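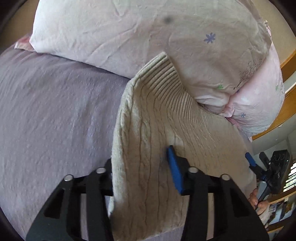
Ticket 1385: Ilie table lamp flickers on low setting, bought as a gift

Status: Resolved
Opened: 2025-04-04
Customer: Noemí Manríquez
Handled by: Cosmin Lungu, Drollance customer support
Second line: Safta Mihăilă, lighting
Product: Ilie table lamp, linen shade, touch dimmer in the base
Delivery: Drosov, gift wrapped, gift note included

Customer's message

Hello. I ordered the Ilie lamp for my sister's new flat and had it sent to my own address so I could wrap a few other things with it. I opened the box to check it before passing it on. It works on full and on medium. On the lowest setting it flickers, not all the time, but enough that you notice it if you are reading. There is also a faint buzz from the base. The bulb is the one I had in the cupboard as there wasn't one in the box. I have tried two different sockets in the house and it does the same in both. I need to give it to her before the end of April. Can it be fixed or should I send it back? If I send it back, do I lose the gift wrapping charge?

Noemí Manríquez

Reply, Cosmin Lungu

Thank you for the details and for trying another socket. The Ilie is sold without a bulb, so there is nothing missing from your parcel. Could you tell me what is printed on the bulb you are using? I am looking for the type (LED, halogen), the brightness in lumens, and whether the word "dimmable" appears anywhere on it or on its carton. Please switch the lamp off at the wall and let the bulb cool before you take it out.

You have plenty of time for a return, so please don't rush to repack it yet.

Reply, Noemí Manríquez

It is an LED and says 800 lm. The make is Gruler. It doesn't say dimmable. I no longer have the carton. There is a small symbol next to the lumens but it's too worn to make out.

Internal note, Cosmin Lungu

Sounds like the wrong bulb type. Asked Safta to confirm before I tell the customer to go out and buy another one. Also checked the order for the gift wrapping charge. It was paid separately from the lamp, so the returns form would leave it out unless someone adds it by hand.

Internal note, Safta Mihăilă

Agree. The touch base on the Ilie has 3 levels and the lowest one is where a non-dimmable LED gives trouble. Full can look normal. The buzz usually goes with it. I would still rule out the shade ring and the plug fuse before closing, as we had one Ilie come back in which the bulb holder had worked loose in transit. Steps below, in this order please. If the customer has any other dimmable bulb at home with the same fitting, step 3 can be done with that one.
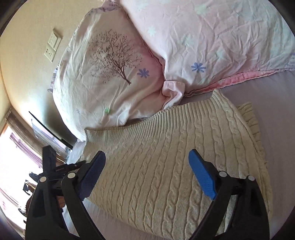

Steps sent to customer

1. Switch off at the wall and unplug the lamp. Lift off the shade and unscrew the plastic ring that holds it. The bulb holder should not turn or rock when you hold it lightly. If it does, stop there and tell us.

2. Put the ring back finger tight. Leave the shade off for now.

3. Fit a dimmable LED bulb with the same cap. Plug in, switch on, and tap the base through all the levels. Leave it on the lowest for as long as it takes to drink a cup of tea.

4. If it flickers, unplug it and reply to this ticket. We will arrange a collection by Drosov.

5. If it doesn't flicker, refit the shade and try once more.

Reply, Noemí Manríquez

Holder was firm. I took a dimmable bulb out of the lamp in the hall and it has the same cap. No flicker on low, with the shade or without. The buzz has gone too, or if it's there I can't hear it. I'll buy a new one to go with the present. Is there a brightness you would suggest? The hall one seems a bit dim for a reading lamp.

Reply, Cosmin Lungu

Glad it's working. The 800 lumen brightness you had before is fine for the Ilie, as long as the bulb is marked dimmable. Warm white suits the linen shade better than cool white, in my opinion, though either will work. Your Gruler bulb can go in any ordinary lamp without a dimmer.

As you are keeping the lamp, no refund is due on the wrapping. If the paper tore when you opened the box, I can post you a fresh sheet and ribbon free of charge.

Reply, Noemí Manríquez

It did tear, yes please. Same address.

Closing note, Cosmin Lungu

Cause: non-dimmable LED used with touch dimmer. No fault with lamp. Wrapping sheet and ribbon sent by post.

Follow-up raised with Paraschiva Iordache (web content): the Ilie page says "bulb not included" but the word "dimmable" only appears in the downloadable leaflet. Requested that it goes next to the cap size on the main page.

Follow-up raised with Emanuel Nistor (orders): returns form should pick up the gift wrapping charge by itself. Still open.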